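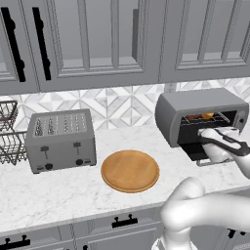 Search posts and people

Wim Kuipers
Gripper comparison in the sim kitchen, second batch. Two candidates: the Muletti parallel jaw and the Otside with the rounded fingers. Same arm, same controller, same start pose for both. Posting as I go through the logs.

Wim Kuipers
Task is the toaster oven door. Bottom hinge, so the handle travels down and out along an arc while the arm would much prefer a straight line. 80 runs per gripper. A run counts if the door ends within 2 degrees of its stop and the oven body has not shifted on the worktop.

Wim Kuipers
Muletti: 61 of 80. Nearly every failure is the same one. The jaws close square on the handle, the door rotates, the pads do not, and the grip either slips off or drags the whole oven forward. Lowering the grip force to 20 N cured the dragging and made the slipping worse.

Wim Kuipers
Otside: 74 of 80. The rounded fingers roll over the handle as the angle changes. Past halfway you can open the grip and push down on the door from above, and the contact stays stable.

Wim Kuipers
The six Otside failures are all elbow trouble. With the base where it is, the elbow sits just under the front of the worktop, and a low wrist target sends it into the drawer pulls. Moving the base back 10 cm clears it but costs reach into the cavity. Have not settled this.

Wim Kuipers
Controller is Valdebenito's impedance one, default gains apart from the wrist. Position control was hopeless for both grippers and I stopped logging it.

Wim Kuipers
To the question about friction: one value for all finger pads, both grippers. That probably flatters the Muletti, whose real pads are harder. Contact on thin wire is also poor in this simulator, so I am not reporting anything on pulling out the rack.

Wim Kuipers
Next is the same door with the wrist camera on, Mirometti depth against plain RGB. Handle pose came straight from the simulator for everything above, so expect both scores to drop. Logs and config go up once I have fixed the file names.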